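Mavach tabletop pushing set: data card and house rules

Maintained by Effie Kinnear. Last revised Apr 29, 2023.

Read this before you use the data, and certainly before you quote a success rate from it. It covers what was recorded, the rules we recorded it under, and which of those rules I think are worth the paper. Some are not. I have left those in because they were in force at the time and you can't make sense of the recordings without them.

What is in it

1799 episodes of a single robot arm pushing small coloured blocks about on a flat board. Each episode has one written instruction, a colour video stream, the commanded and measured tool position, and a label given afterwards by a person who watched the video. 737 of the episodes were run by an operator with a hand controller. The rest were run by a policy called Estelier, with an operator standing by to stop it.

The two kinds are kept in separate folders. Please keep them separate. An early user merged them, trained on the lot and reported that the resulting policy "matched operator behaviour". It had matched Estelier, which had been trained on an earlier batch of operator episodes, and which had learnt one operator's habit of coming at every block from the left. A loop like that can look very good on a chart.

What is not in it

No grasping and no stacking. No force readings either: the sensor was fitted, but its zero drifted over a session and I would not trust the numbers, so they were taken out. If somebody sends you a version of this set with a force column, it is an old one and you should delete it.

The rules

We worked from a sheet of good practice that came with the Zenside controller, and added to it as things went wrong. The sheet is written in the voice such sheets are always written in. "Ensure the workspace is suitable." Suitable for what? A rule that can't be broken can't be checked either, and I rewrote as many of them as I could so that two people looking at the same bench would give the same answer.

Rule 1. Nobody's hands are over the board while the arm is enabled. Enabled means the lamp is lit, whether or not the arm is moving. The old wording said "in motion", and an arm waiting for its next command is not in motion until it is.

Rule 2. The tool tip travels above the board, never in contact with it. The operator sets the height at the start of a session with a feeler gauge and writes the figure in the log. If the board is lifted for any reason, the height is set again.

Rule 3. Blocks are placed by hand before the episode and left alone until it has ended. If a block is knocked off the board, the episode stops there and is labelled as a failure. It is not thrown away.

Rule 4. The instruction is written down before the blocks are placed. This one caused the most grumbling. Done the other way round, people look at the layout and write an instruction that suits it, and the set fills up with easy pushes.

Rule 5. Label from the video, not from memory, and not by the person who ran the episode.

Rule 6. The operator keeps one hand on the stop button during every policy episode. I'd like to tell you this was always followed. I was in the room for a good part of the work and it was followed most carefully when I was standing close by.

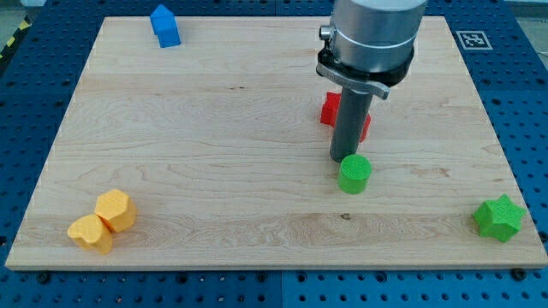 Rule 7. Instructions name a block by colour and shape, unless colour alone picks out one block and no other. "Push the green one" is a fair instruction on some layouts and nonsense on others. We found both sorts in the first batch, and the people labelling had quietly given the benefit of the doubt to whatever the arm happened to touch. Those episodes now carry the label "unclear" and are left out of the scores.

Rule 8. Stop if the arm does something you can't account for, even when the result is right. Log it in your own words. The tick-box form that Zenside supplies has no box for "odd but fine", so for the first batch we have no record of such cases at all. I don't believe there were none.

On "success"

An episode is a success if the named block ends where the instruction said and no other block has been moved on purpose or by accident. The second half of that is stricter than most published sets, and our numbers are lower for it. If you compare our rate with a rate from elsewhere, find out first whether they count a block that was shoved aside on the way. Many cards don't say.

Words like "next to", "near" and "towards" have no fixed distance in this set. I argued for one. Li, the tool we use for labelling, will accept a threshold, and a threshold would have given us tidy agreement between labellers. The trouble is that it would also have hidden the fact that people disagree about "near", and they do. What we did in the end was have 3 people label each episode and keep all the votes. The file gives you the votes. Take the majority if you want a single label, but say that you did.

On the safety claims

You may see this set described as having been "collected to standard". I didn't write that and I would ask you not to repeat it. A standard for robot workcells tells you how to assess a risk, fit guards and test a stop circuit. We did a risk assessment and we tested the stop. Neither tells you anything about whether a learned policy will behave, and the phrase invites people to think it does.

The stop was tested at the start of each session by pressing it with the arm moving slowly. That shows that the stop works at slow speed with an operator who is expecting to press it. It is worth doing – I would not run a session without it – but it doesn't show how quickly a bored person reacts near the end of an afternoon. We never measured that, and I haven't met a lab that has.

There is also a soft limit on the tool's travel, which keeps it within the area set at calibration. It is software. It went wrong once, in November, after an update put back the default limits without a message. No harm was done, because the operator saw the arm heading past where it should have turned and pressed the button. Since then the limits have been read back and compared with the log before every session, and the update setting is off.

Known problems

The lighting was not controlled. There are blinds, and they were down for some sessions and up for others. The log doesn't say which.

The tool hides things. When the arm is over the board it will often stand between the camera and a block, and a labeller then has to judge from the frames on either side. If the votes are split, look for this first.

Layouts are less random than we meant them to be. People placing blocks by hand like to leave gaps. We asked for some layouts with blocks touching and got them, but fewer than a properly shuffled placement would give. A policy that does well on this set may do badly in a crowd.

The wording of the instructions is narrow. They were all written by a handful of people who ate lunch together. Do not claim that a model trained on it "understands language". It may have understood ours.

What I would ask of users

Report the operator and policy folders separately. Give the number of episodes labelled "unclear" and what you did with them. If you drop failures before training, say so. If your policy is going to drive a real arm, test your own stop and your own limits on your own bench; nothing in this card can stand in for that.

Please don't use the set to back up a statement about safety around people. There were no people within reach of the arm in any episode, by rule, so the data can't speak to it one way or the other.

Changes

Version 3 of this card replaces the earlier ones. Rule 7 was added and the first batch relabelled to match. Rule 1 was reworded. The force readings were removed. The sentence calling the set "broad and diverse" was taken out, as no one could tell me who had written it or what it had been checked against.

Corrections are welcome, and complaints more so if they come with an episode number. Send them to Effie Kinnear at the Mavach project address. If a rule on this page can't be followed on your bench, I'd like to hear about that as well, with the reason, and whether you ran the session anyway.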